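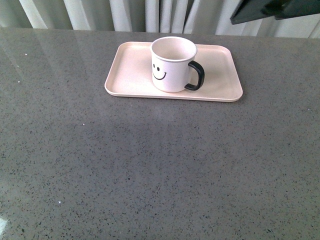 Keeping a feed index honest: Raili Rissanen on crawl intervals, dead channels and bad dates

Interview by Darcy Pirihi
November 21, 2025

Pilness is a feed index run out of Halliday. It polls 2993 RSS and Atom feeds, most of them from small publishers in the Ulludari region, and publishes a status line for each one: last successful fetch, last new item, and how much of the item text is carried in the feed itself. Raili Rissanen has maintained the crawler for the past few years. In October she replaced its scheduler with a new one, called Tenura, and I spoke to her about what changed.

The old scheduler fetched everything once an hour. Rissanen describes it as a loop with a sleep statement at the end. "It worked when the list was short," she says. "As the list grew, the loop took longer than the hour, so the next run started late, and the one after that started later again. The log said hourly. The real figure drifted all day and reset when the process was restarted overnight."

Tenura keeps a separate timer for each feed. When a feed returns new items, its interval is shortened. When it returns nothing, the interval is lengthened, up to a ceiling. A feed that posts several times a day is fetched every 20 minutes, and a feed that has been silent for a year is fetched once a day. Rissanen says the arithmetic is ordinary and that most of her time went into the exceptions.

The first of these was publishers who post in bursts. A community newsletter might be quiet for weeks and then put up a whole issue in one evening. Under a plain back-off rule, the crawler has relaxed to its longest interval by then and picks the issue up the next morning. "We looked at the history for those feeds and found they were fairly regular if you went by the calendar and ignored the gaps," she says. "So Tenura stores the hour and the day of the month for past items, and it tightens the interval ahead of a likely date. It's a small table. It gets it wrong sometimes, and the cost of being wrong is a few wasted requests." 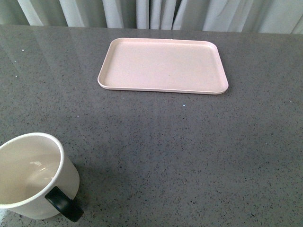

Wasted requests matter less than they used to, provided the server at the other end supports conditional fetching. The crawler sends back the ETag or the Last-Modified value it was given last time, and a server with nothing new answers 304 and sends no body. Rissanen's complaint is with servers that issue an ETag and then ignore it. "You get a new tag on every request for a file that hasn't changed by a byte. Often it's a caching plugin that writes the render time into a comment at the bottom of the XML. The tag is correct, technically. The file did change. It just didn't change in any way a reader would care about."

For those feeds, Pilness strips comments and whitespace, hashes what is left and compares that with the stored hash. If the hashes match, the fetch is counted as unchanged whatever the status code was.

I asked about dates, which was the part of the old index that drew the most complaints from publishers. A feed could be listed as current when the site had been abandoned, or as stale when it was updated every morning. Rissanen says both faults had the same origin: the index trusted the date printed in the feed.

"The channel-level build date is close to useless. Plenty of software fills it with the time of the request, so a dead site looks as though it was updated a second ago. Item dates are better, but you see missing time zones, months written in the local language, and day and month swapped. We had a feed where every item was dated 1970 and the site was perfectly healthy."

Pilness now records its own date. When an item identifier is seen for the first time, the crawler stamps it, and that stamp is what the status line uses. The publisher's date is kept alongside and shown only if the 2 agree to within a day. Where identifiers are missing or are reused, the crawler falls back to the item link, and then to a hash of the title and text.

That raises its own problem when a site moves to new software. All the identifiers change at once, and a feed of old articles appears to be entirely new. Rissanen's rule is to hold the batch if every item in a fetch is unfamiliar and the titles match ones already on file. Held batches go into a queue, which she clears by hand. "It's some 3 a week," she says. "I could automate it further, but I like to see them. Usually it means the feed address is about to move as well, and there's a redirect I should be recording."
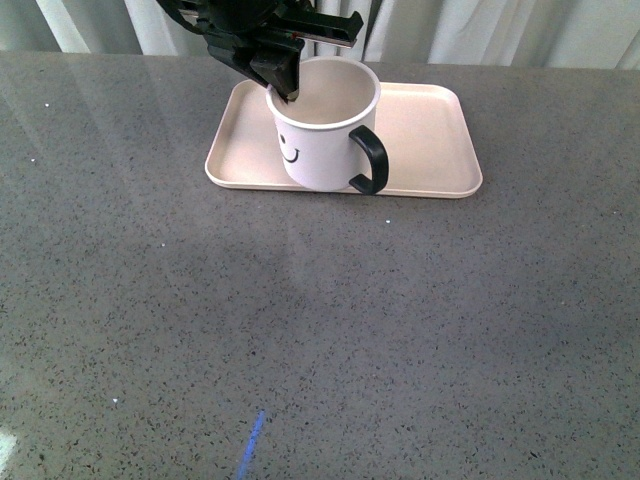 Redirects are handled more cautiously than they were. A permanent redirect used to be accepted on first sight, and the stored address was overwritten. Some of those turned out to be captive pages from a hosting company, returned for an hour or so while an account was suspended. The crawler will now follow a 301 straight away but won't rewrite the stored address until it has seen the same target on repeated fetches over a week, and until that target has returned a document that parses as a feed.

Parsing is the other area where the rules have been tightened. The old code passed everything through a lenient parser that would recover something from almost any input. Rissanen has kept it as a fallback but tries a strict parse first and records which one succeeded. The result appears on the public listing as a plain note, "well formed" or "recovered". Several publishers wrote in after the note appeared. The usual fault was an unescaped ampersand in a title – a quick fix once somebody had pointed it out.

She has dropped the overall ranking altogether. Earlier versions of the index gave each feed a score built from update frequency, text length and the number of images per item, and sorted the listing by it. "A monthly feed with full articles scored below a feed that pushed out one-line teasers all day," she says. "I tried changing the weights and it only moved the argument somewhere else. The inputs are all still on the page, so people can sort by whichever column they want."

The remaining work is on removal. A feed that returns 404 is currently kept for a year and labelled as unavailable, while one that returns 410 is retired the same day. Rissanen would like to treat expired domains separately, as a lapsed name may be picked up by a new owner who serves a valid feed of unrelated material at the same address. The crawler has no check for that yet. For now she compares the language and the outbound links of new items with the stored ones, using a script she runs when she has time, and pauses any feed where the overlap is low.

Publishers who want to change a listed address can do so through the correction form on the Pilness site. Rissanen asks that the old address be left redirecting for at least a month after the change.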